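Household Savings Circles, Caldeira District
Progress report to the Sivance Fund
Thursday, July 18, 2024
Prepared by Gleice Paiva, program coordinator

Summary

The program is now in the second half of its grant period. All the circles that we planned are open, the matching money is being paid, and the weekly budget class has a stable group. We are behind with two things: the debt advice sessions, which started late, and the move of our records from paper to Tanivow. I explain both below. I also ask for one change in the budget, which you will find near the end.

Membership

We have 71 households in the circles. When I wrote the last report, some families had signed the form but had not made a first deposit, and you asked me to count only those who had deposited. I have done it this way now, so please do not compare the number directly with the old one. If a household stops depositing but does not take out its money, we still count it. If it takes out everything, we do not.

The households that left gave different reasons. One family moved to another city for work. Another needed the full amount for a hospital bill, and we paid it out the same day, as our rules allow. One woman told us that her sister's group gives the money faster at the end of the year, and I think she is right about that. Our closing procedure takes too many signatures.

Deposits and matching

The matching rule did not change. When a household reaches $500 of its own savings, the Fund adds its part, and the family can use it for the purpose written in the plan: a school fee, a deposit for rent, a repair, or paying down a card. The highest balance at this moment is $1,080, without the match. This family is saving for the first and last month of rent, and they asked to stay in the circle after they reach their goal.

Most deposits are small and come in the first days of the month. We noticed that members who are paid every week save more regularly than members who are paid once a month, even when the income is similar. For this reason we let the circles choose their own deposit day. Two circles changed to every Friday. I will be able to say more about the result in the next report, when we have a complete quarter with the new day.

Late deposits are still a difficult point. In the beginning we charged a small late fee, as many traditional groups do. Some members stopped coming when they owed the fee, so they lost the meeting as well as the money. We removed it in the spring. The circles were divided about it, and the oldest circle voted to keep its own fee, which goes to a common box. We accepted this.
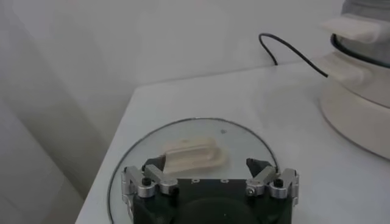 Kavinda Uddin wrote to me after reading the draft of this section that he would keep the fee in every circle, only smaller. In his opinion a group without any penalty becomes "a bank account with chairs," and the members who pay on time feel that their effort is not seen. He suggests that the fee goes back to the same person at the end of the year if the other deposits were on time. I brought this idea to the circle leaders. They liked the part with the return, but they were worried about the extra bookkeeping. We will try it in one circle before deciding for the others.

Budget class

The class meets in the evening and lasts one hour and a half. We use the Zutness workbook, which is written in simple language and does not assume that the reader has a salary. The chapter on irregular income was the most useful one. Many of our members clean houses, drive, or sell food, and they do not know in advance what they will earn. In the workbook they learn to plan from the lowest month of the year and to treat everything above it as extra. Several members said that this was new for them.

The chapter on insurance did not work so well. The vocabulary is hard, and the examples are about owners of houses, while nearly all of our members rent. I prepared my own pages about renter's insurance and about reading a car policy. I can send them to the Fund if other partners would like to use them.

We also changed the order of the lessons. At first we began with goals, then the spending diary, then debt. People wrote nice goals and lost interest in the diary. Now the diary comes first, for two weeks, and the goals come after, when each person knows where the money goes. Some goals became smaller with this order, but they are more realistic. One member had planned to save for a car and found that bank fees and money transfers were taking almost the same amount as the car payment. He changed the account first.

Debt advice

This part started late. The adviser we had chosen took a full-time job elsewhere, and the second candidate needed time to finish her certificate. The sessions are now open by appointment. In a first session the adviser makes a list of all debts with the interest rate, the minimum payment, and the person to call. In the second one, she and the member make the phone calls together. We see that the calls are the hardest step. Members are afraid that the company will ask for the full amount — and sometimes it does — but in most calls they were offered a payment plan.

We do not lend money, and we do not recommend loan companies. I mention this because two members received letters from a lender that used a name similar to ours. We informed all the circles in writing.

Records

Each circle leader keeps a paper book, and each member has a small card. The paper system is trusted, and I do not want to remove it. But for reporting to you we copy everything by hand, and mistakes happen. In the last check I found a deposit written in the wrong line, so that one household looked late and was not. It was corrected and I apologized to the family.

The move to Tanivow should have been finished in June. The circles that opened this year are complete. For the older ones we still have to enter the past deposits, page after page. The program also did not accept withdrawals dated before the start of an account, and we had to wait for an answer from their support. The problem is solved, but it cost us several weeks.

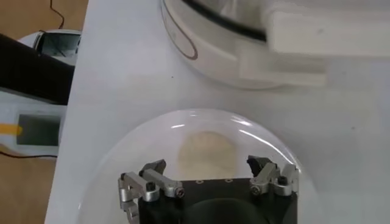
Budget and request

Spending is close to the plan in most lines. We spent less on the debt adviser, for the reason given above, and more on printing, as the members' cards had to be made again after the rules for late deposits changed. Travel is on plan. Childcare during the class is above plan. When we offer it, more women come, so I would not like to reduce it.

I ask for permission to move the unused part of the adviser line to childcare and to data entry. The total of the grant stays the same. The details are in the attached sheet, on the second page. If the Fund prefers to keep the adviser line separate, I could move only the part for childcare, and we would finish the data entry more slowly with our own staff.

Next steps

Finish the entry of past deposits in Tanivow for the older circles.
Try the returnable late fee in one circle and report what the members say.
Reduce the signatures needed for a year-end payout from four to two.
Send the pages on renter's insurance, if the Fund would like to have them.
Hold the leaders' meeting before the end of July. You are welcome to attend, and we can arrange a call for those who cannot travel to Caldeira.

Please send me the answer about the budget change by email, so that I can attach it to our accounts. I am in the office every day except Monday.

Gleice Paiva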